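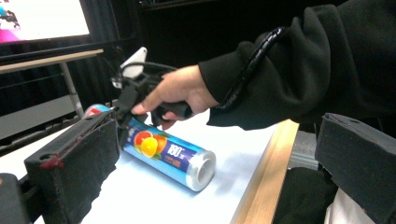 *Clovgate hand gripper on a roll of cling wrap, cable run along the sleeve.*

# Clovgate hand-held gripper, with the practice rules we ship in the box

Hi, I'm Delia Pereyra, I look after the hand-held gear at Rusto, and this is the page I send people to when they ask me "what do we need to know before we let the whole lab loose on these things?" It's half product page and half house rules. The specs are near the bottom if that's all you came for, and I won't be offended.

Page updated June 9, 2021. The old version had the wrong charging advice for the top unit, so if you printed it, please bin it!

## What you're getting

The Clovgate is a pistol-grip gripper you hold in your hand. You squeeze, the jaws close, you pick things up, and the recording ends up as training material for a robot arm with matching jaws on the end. Most of you reading already have the arm and know this better than I do. It's sold singly or as a pair, and the pair comes as a left and a right with mirrored cable exits (please don't order two rights, we've had that one come back to us more than once).

The linkage between handle and jaws is mechanical all the way through, with plates and screws you can get at using an ordinary hex driver. I pushed hard for that. Our earlier model had a sealed housing and it looked lovely in the brochure, and every time a screw backed out the whole unit had to come home to us in a padded bag. Now you can fix it at your own bench in the time it takes the kettle to boil.

## The practice sheet

There's a printed sheet under the foam in the box. Duygu Dağdelen wrote the first draft and I've been fiddling with it ever since. Everything on it started as either a sore wrist, a broken cable or a day of recordings that had to be thrown out, so it isn't a formal standard and we don't claim it is. If your workplace has its own safety rules, those come first and ours fit in underneath.

### Holding it

Wrap your hand around the grip with your index finger forward and the other fingers curled underneath. Keep the squeeze light. New people nearly always clamp down as though the roll or cup or whatever it is might make a run for it, and by lunchtime they can feel it right up to the elbow.

Rest the heel of your hand on the table between takes. Swap hands at the break if you're on a single unit. If your wrist hurts, stop for the day, and I do mean the day and not ten minutes.

### Sleeves and cables

Long sleeves are fine, and in our workroom they're pretty much compulsory in June because the heating is hopeless. Thick cuffs can bunch up at the wrist, though, so push the fabric back far enough that it can't reach the linkage, then close the jaws right up and open them again before you start, watching the cuff the whole time.

Run the cable along the top of the forearm in the coiled wrap. Leave a small loop where the thin cable comes off the top of the gripper and goes back over your hand. Too tight and it tugs every time you bend your wrist, too loose and it finds its way between you and the work. Your thumb should fit through the loop with a bit of room to spare.

No rings, no bracelets, no lanyards. Hoodie cords get tucked in.

### The top unit

Whatever you've clipped on top (we sell our own sensor module, and the bracket takes plenty of phones as well) needs to sit firmly and stay at the same tilt for the entire session. Mark the bracket with a pencil line once you like the angle. If you bump it, start a new session and note it in the log, even if it went straight back to where it was. I know, I know. But you can't see half a degree by eye and the robot certainly can.

Charge it off the gripper. That's the bit the old page had wrong.

### The table

Pick one table and stick with it. A few scuffs are no trouble at all, so you don't need to go polishing or buying a new top, but do wipe off crumbs and sticky patches and take away anything that isn't part of the task. If there's a monitor in the room, put the task list on it or put nothing on it. Personal email has shown up in customer recordings more often than I'd like to say, and then somebody has to sit down and go through the lot.

Sit so your knees are under the table and your elbows are close to your sides. If you have to lean to reach the far corner, move the object closer or get a smaller table.

### What to pick up

Start with ordinary packaged things that don't mind being squeezed. Rolls are good practice: cling wrap, foil, paper towel. They want to turn when you grab them near one end, so you learn very quickly to come in square with the jaws and close slowly. Grab one at the middle, then at the end, then lying at an angle to you, and do all of them with the same patience.

Things we ask you to leave out:

- knives, peelers and anything with a cutting edge, and do check your cling wrap box for the serrated strip (a bare roll without its box is a better choice)
- glass
- anything hot enough that you'd want a mitt
- medicines
- liquids without a lid
- live animals. Yes, it was asked. A very nice customer with a very patient rabbit.

Food in sealed packaging is fine. Once it's been gripped it's lab stock and it doesn't go back to the kitchen, and I'd put a sticker on it so the afternoon crew knows.

### Working in pairs or side by side

When two people are at the same table, agree who moves first and say "mine" out loud before you reach in. Sounds silly, works a treat. Keep your jaws open and still while the other person is closing theirs. Handing an object from gripper to gripper is allowed, but the giver doesn't let go until the receiver says so, and both of you keep your free hands out of the middle.

Fingers never go between the jaws to straighten something up. Put the object down, open, let go of the grip, and then straighten it.

### People and consent

Anyone who might be recorded signs first, and that includes whoever's sitting alongside with only a sleeve or a knee in view. Birger Vik has a one-page form in plain language and he's happy for customers to copy it. It says what is recorded, how long it's kept, who to write to if you change your mind. If somebody does change their mind, you delete it, and you don't ask them why.

## Looking after the pads

Jaw pads are the thing that wears. The fabric edge goes fuzzy first and that on its own is nothing to worry about, ours get properly scruffy and keep on gripping well for ages. Change the pad when you can feel the hard jaw through it with your fingertip, or when it's lifting at a corner. Stains are only cosmetic unless they're sticky.

Change both pads on a gripper together, always. One fresh and one flat pad will push everything off to the side and you'll spend the afternoon blaming the linkage.

To clean them, use a barely damp cloth and leave them to air dry overnight. Please don't use solvent, it lifts the glue. Trygve Nordin in our repair room says he can smell which customers use it as soon as he opens the parcel.

Every 600 cycles, check the linkage screws by hand. Snug, never cranked. There's a counter in the software, or you can keep a tally on paper like I do.

## Specs and what's in the box

| | |
|---|---|
| Order code, single | RC-212 |
| Order code, pair | RC-1658 |
| Grip | pistol-style, left or right |
| Linkage | mechanical, user-serviceable |
| Screw check | every 600 cycles |
| Spare pads included | 8 |
| Top bracket | included, sensor module sold separately |
| Cable wrap | included |
| Practice sheet | included, printed on both sides |

The spare pads come in a paper envelope with the hex driver. It's easy to throw out with the packing, so have a feel around in there before you flatten the carton.

## Things people ask me

**Can my team skip the practice sheet if they've used other grippers?** I'd rather they didn't. The holding part carries over nicely but the cable part doesn't, and experienced people are the ones who rush the cuff check.

**Do we need to log every session?** Yes please, even the bad ones. Date, who held it, which table, which pads, whether the top unit was touched. Hildegard Hellwig keeps hers in a school exercise book and it's the tidiest record I've ever been sent.

**Can left-handers use the right-hand unit?** You can, and the cable will annoy you. Order the left, it's the same price.

**Will you come and show us?** If you're anywhere near our Tudedov workshop, come to us, we've got the table set up and there's usually cake. Otherwise I do video calls in the mornings, and it helps heaps if you have the box open and the sheet in front of you when I ring.

**Can we change the rules to suit our lab?** Of course you can! Write the changes on the sheet, put your name on it, and send me a copy. The "mine" rule came from a customer, and so did the pencil line on the bracket.

Orders and spare pads go through the Rusto front desk. Questions about the sheet come straight to me.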